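旧电脑别急着扔，奥特维尔的维修日又要来了

这个月最让我高兴的消息，是奥特维尔（Otville）的旧电脑维修日定下来了，还是七月，还是图书馆后面那间带大窗户的活动室，上午九点半开门，下午四点收摊。我上次去是抱着一台开机就嗡嗡响的老台式机去的，回来的时候它安静得我以为没插电。所以这回一听说要办，我马上就跑去打听了，把能问到的都写在这里，省得大家再到处翻。

先说怎么报名。今年分两种，一种是提前登记，一种是现场排队。提前登记的名额是100个，每个名额对应一台机器，台式机、笔记本都行，一体机也收，不过一体机拆起来费工夫，最好在登记表的备注栏里写清楚型号和毛病。现场排队的不限名额，但要看师傅们手上忙不忙得过来，去年下午两点以后来的人，有一部分只领到了一张检测单，机器没轮上修。我的建议是能登记就登记，图书馆前台有纸质表格，填起来也就一杯咖啡的工夫。

负责张罗这件事的是努阿拉·尼克·伊娅（Nuala Nic Aodha），常去图书馆借书的朋友应该都见过她。我在前台碰到她的时候，她正在往一叠登记表上盖章，一边盖一边跟我聊。她说去年一共收到686台机器的咨询，包括打电话来问的、现场问的，还有发邮件附了一大堆照片的。我听了吓一跳，奥特维尔才多大点地方！她倒是很淡定，说里面有不少是同一户人家的，有人从阁楼里一口气翻出来五台，最老的那台还带软驱。

“大家总觉得机器坏了，”她跟我说，“其实很多时候就是脏，或者硬盘老了，换一块能再用好几年。”

这话我是信的。我那台嗡嗡响的机器，最后查出来就是风扇里卡满了灰和猫毛，清理一下，换了新硅脂，前后不到一个钟头。师傅把那团东西夹出来放在纸巾上给我看的时候，我真想找个地缝钻进去。（我家的猫对此没有发表意见。）

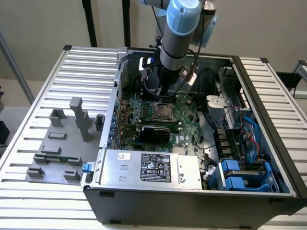
侧放打开的台式机机箱，散热器已取下，主板上有戴尔（Dell）标志。

接着说说今年跟去年不一样的地方。

第一个变化是时间拉长了。去年是上午十点开门，结果门口的队九点就排到了自行车棚那边，今年干脆提前半小时。午饭时间不休息，师傅们轮流去吃，所以中午来反而可能比较清静。我去年就是十二点多到的，前面只有两个人，旁边的长桌上还有人分我半块苹果派，味道好极了，肉桂放得特别足。

第二个变化是零件。往年零件要自己带，不少人到了现场才知道要换内存，又得跑一趟店里，回来队伍早就过号了。今年霍尔泽（Holzer）电器行会在活动室里摆一张桌子，卖内存、固态硬盘、风扇、纽扣电池和硅脂这些常用的东西，按店里的标价卖，可以刷卡。买不买随你，自己带零件来照样给装。我问了一句老机器的内存有没有，店里的人说会带一箱拆机件过来，具体有哪些要到现场翻，翻到合适的价钱好商量。喜欢淘旧货的朋友，这句话是写给你们的！

第三个变化我个人最喜欢，就是加了一场数据搬家的小课，下午一点开始，讲怎么把旧硬盘里的照片和文件倒出来，怎么备份，处理旧机器之前又怎么把硬盘擦干净。课是免费的，教室能坐17个人，也要提前登记，跟维修的登记表是分开的两张，别填错了。我已经填了。说来惭愧，我有一块硬盘在抽屉里躺了好些年，里面是外婆八十岁生日的照片，我每年都说要弄出来，每年都没弄。今年有人手把手教，我再拖就说不过去了。

费用方面，检测和清灰不收钱，动手修也不收钱，只有零件自己掏。桌上会放一个捐款罐，多少随意，收到的钱拿去买清洁用的酒精、棉签和螺丝刀头这些消耗品。努阿拉特地让我提醒大家，别往罐子里塞外国硬币，去年倒出来一大把，银行不肯收，现在还在她抽屉里呢。

再说说要带什么。电源线一定要带！我看去年的检测单上，有好几张写的都是“缺电源适配器，无法检测”，尤其是笔记本，接口五花八门，现场很难凑到一模一样的。开机密码也要记得，不愿意告诉别人没关系，人在旁边自己输就行。台式机带主机就够了，显示器、键盘、鼠标现场都有。如果你的显卡接口比较特别，最好把转接线一起带上。重要的文件呢，能提前备份就提前备份，登记表最下面有一行小字，说维修过程中不保证数据完好，要签名的，大家看清楚再签。

不收的东西也列一下：打印机不收，手机不收，显像管的老显示器不收，鼓包的电池也请不要带进活动室。最后这一条是认真的，电池要是已经鼓起来了，直接送到镇东头的回收站，那里有专门的铁桶，门口的人会告诉你怎么放。打印机不收这件事，我知道有人会失望，我自己也失望，家里那台已经卡纸卡了一个冬天了。我求了半天情，努阿拉只是摇头，说打印机一开口子，一整天就什么都别想干了。行吧，我理解。

实在修不好的机器怎么办？可以带回家，也可以留下。留下的机器会先拆出还能用的内存和电源，剩下的送去回收站。要留下的话得填一张单子，写明硬盘是自己拿走还是交给现场销毁。我的习惯是一律自己拿走，硬盘又不占地方，至于拿回家以后是不是又进了抽屉，那就是另一回事了。

吃喝也安排上了。伊库拉（Ikura）饭团店会在院子里支一个摊，三文鱼籽饭团、梅子饭团，还有一种加了腌萝卜的，我在店里吃过，咬起来咯吱咯吱响，强烈推荐。咖啡和茶在走廊里自己倒。饮料请不要端进活动室，这条规矩去年就有，可去年还是有一杯热可可差点倒在别人的键盘上，我就在旁边，心都提到嗓子眼了。

带孩子来的家长也不用发愁，儿童阅览室那天照常开放，走廊尽头还有一张拆装桌，摆着一些已经报废的旧零件，小朋友可以自己拧螺丝玩。去年有个小姑娘在那张桌子前面坐了整整一个上午，拆完一个光驱，又认认真真想把它装回去，最后多出来几颗螺丝，她妈妈拉都拉不走。这张桌子要求8岁以上，小一点的孩子得有大人陪着，螺丝太小了，怕误吞。

交通方面，图书馆前面的停车位那天会留出一排给搬主机的人临时停靠，卸完东西请把车挪到教堂后面的空地上。坐公交的话，16路在图书馆门口停，下车走几步就到。我去年是用买菜的小拖车把机器拉过去的，垫了一条旧毛毯，一路过石板路咣当咣当，居然也没颠坏。要是你也打算这么干，机箱记得放平，里面有大显卡的更要小心。

还有一件小事。阿蒂科（Atico）二手铺子今年也会来，在门口那张桌子上放一些翻新好的笔记本，都是铺子里平时卖的，可以现场开机看看。我问过有没有适合老人上网看新闻用的，铺子里的人说有几台屏幕大、字能调得很大的，价钱在店里的橱窗上贴着，现场不另外加价。我打算陪我姨妈去挑一台，她现在那台开机的时间够她浇完一阳台的花。

问得最多的一个问题，我也替大家问了：太老的机器还值不值得修？努阿拉的回答是先带来看看再说。去年修好的机器里，年头超过十年的就不少，有的换了固态硬盘以后，上网、写信、看视频都没问题。也有主板已经不行的，师傅会直接告诉你别花这个钱了。我觉得这样挺好，听一句实在话，总比自己在家瞎猜强，何况又不要钱。

师傅这边还缺人。会用螺丝刀、有耐心、愿意跟人聊天的都欢迎，技术一般也没关系，登记、搬东西、递工具都要人手，中午管一顿饭团。想帮忙的直接去图书馆前台留个电话就行，超过十六岁就可以报名，学生还能开一张服务证明。我报了登记台，到时候坐在门口给大家发号码牌的那个戴红框眼镜的就是我，过来打个招呼吧！

登记表现在就能领，交表截止到维修日前一天的下午五点，额满就提前停。数据搬家那堂课的名额走得比较快，我去交表的时候，上面已经写了好几行名字了。没有时间亲自去前台的，可以请家里人代交，一个人最多代交两份。维修日当天带着回执来，回执丢了报名字也能查，就是要多等一会儿。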